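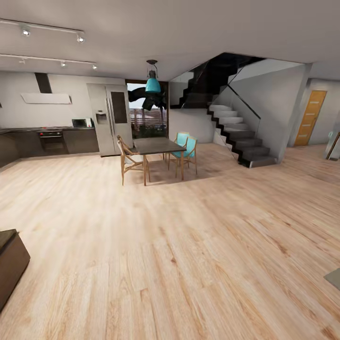 Open floor plan, and I can hear every single thing. What actually helps with echo?

Posted by tinroof_dee

Hi all, first time posting, long time lurker. We moved in June from a chopped-up little ranch house into one of those places where the kitchen, dining area and living space are all one big room with the stairs going up off the side. Wood floors everywhere, flat painted ceiling, not a curtain in sight. I loved it when we toured it. Then we moved in and my husband dropped a spoon and I swear I heard it for a week.

The main trouble is talking. If the range hood is on, whoever is cooking can't understand anybody at the table, so they yell, and then the person upstairs thinks they're being yelled at. TV dialogue is mush. My mother-in-law wears hearing aids and she just smiles and nods through dinner now, which breaks my heart a little.

I got a quote from a local outfit called Clarik for ceiling panels and it came to 2,000 dollars installed, for the dining end only. I have up to 900 to spend on the whole thing. We rent the place out to my brother-in-law's family for part of the summer so I'd like something that can take kids. I'm also not crazy about drilling into the ceiling because we have track lights up there and I don't know what's running where.

Do rugs do enough by themselves? Does it matter what kind? And has anyone tried those felt panels that look like art? Thank you in advance, I will read everything!

Araceli Sarmiento
Marked helpful by the poster

Oh, I feel for you. We had the same thing in our last house and I spent one whole winter fussing with it, so let me save you some of the fussing.

Rugs help, but the pad matters more than people think. A thin flatweave right on the wood does next to nothing for voices. Get a thick felt pad (felt, or felt with a rubber backing, check that it's safe for your floor finish) and put whatever rug you like on top. Go bigger than you think you need. I bought one called the Quintana because it was on clearance and ugly enough that I didn't care about juice, and with a good pad under it the living room end got noticeably calmer the same evening.

But a rug only handles the floor. You've still got bare walls facing each other and the sound just goes back and forth – clap your hands in the middle of the room and listen for that zingy flutter. Wherever you hear it worst, put something soft on one of the two walls. You don't need both. I used Sunatari felt panels, the two-inch kind, hung on ordinary picture hooks, and left a gap behind them, maybe an inch. The gap makes them work better on lower voices. The thin peel-and-stick tiles were a waste for me and they took paint off when I pulled them down.

Then the boring things. Lined curtains if you have any windows at all, hung wide so there's lots of fabric bunched up. A full bookcase. Upholstered dining chairs, or at least cushions tied on. A runner on the stairs, and have somebody put that one down properly, you don't want it sliding.

For your mother-in-law, seat her with her back to a soft wall and facing the people she wants to hear, and turn the hood down before you sit. Also clean the hood filters! Ours got so much quieter after a soak in hot water and dish soap that I was embarrassed.

I'd do the big rug and pad first, live with it a couple of weeks, then do panels near the table with whatever's left. You should come in under your number if you're patient about sales.

gus_on_301

plants

Marla in the valley

Mostly agree with Araceli but I want to stick up for the ceiling. In a big room with a flat ceiling that's your largest bare surface, and kids can't reach it. Not saying pay two grand. Ask Clarik what they'd charge for materials alone, or for half as many panels right over the table. An electrician can tell you where the wiring for the tracks goes, and it shouldn't be a long visit.

One caution on the art-type panels. I ordered a set from Cisetti and they were pretty, but it was printed canvas over a frame with basically air inside. Look for the NRC number in the listing. If it's down near zero it's just a picture. If they don't list one, email and ask.

And for the TV, try the dialogue or night setting before you buy a thing. Mine was buried three menus deep. Fixed half my complaints on a Tuesday night for free.

tinroof_dee

Thank you both (and Gus, I do have a fern). I did the clap test by the table and wow, it sounds like a spring in there. Measuring for a rug tonight and the filters are already in the sink – they were disgusting. I'll report back after the next family dinner.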